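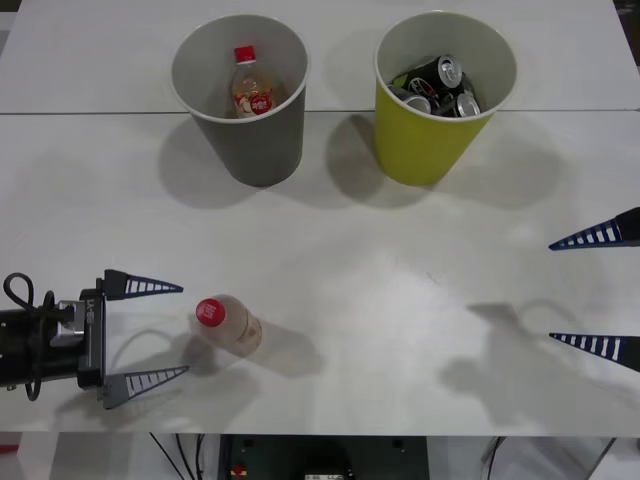
The sorting cell at Brornedgate: cans in the yellow cup, one bottle in the grey, another still on the table.

Leave the fingers alone until you have looked at the cable

When a two-armed cell starts missing its picks, most people reach for the fingers. They are the part you can see doing the job badly, and they come off with a few screws. I think this is the wrong place to begin, and I have argued it often enough with Eduard Mikuš, who runs the Pradwood cells, that I may as well write it down.

Our cell is a plain thing. It has a white table in two panels, an arm on each side and slotted, tapered fingers that give a little when they close. The work is small bottles into one cup and drinks cans into the other. In August the left arm began closing short on bottles that lay on their side. Upright ones gave it no trouble. We changed the fingers, 80 minutes' work by the time the zero position had been set again, and by the next morning it was closing short again.

Birsen Keskin found the fault by running the arm slowly through its reach with her hand near the cable loop. At full stretch and low to the table, the loop pulled tight against the bracket and tugged at the connector. A bottle on its side is a low pick. She gave the loop more slack, moved one clip, and the old fingers went back on. They are still there.

Eduard's view is that fingers are cheap and time is not, so you swap first and think afterwards. I can see the sense in that where a line is waiting. But every swap disturbs the zero, and a cell with a disturbed zero gives you two faults to chase where you had one. At Pradwood they changed four pairs in a month on one arm and wrote down "worn" each time. I have handled those fingers. Two of the pairs were fit for use.

My order is this. Run the arm by hand to the ends of its reach and watch the cable. Check the bracket screws. Check that the table panels are level with each other at the seam, as a step there will spoil a low pick on one side only. Then check the zero. Then, if you must, the fingers.

I would also keep a written sheet at the cell. Ours is a page in a plastic sleeve, with the date, which arm, what was touched and who touched it. Marcela Krajčí wanted it on the computer, and it may end up there. For now the paper gets filled in, and that matters more to me than where it is kept.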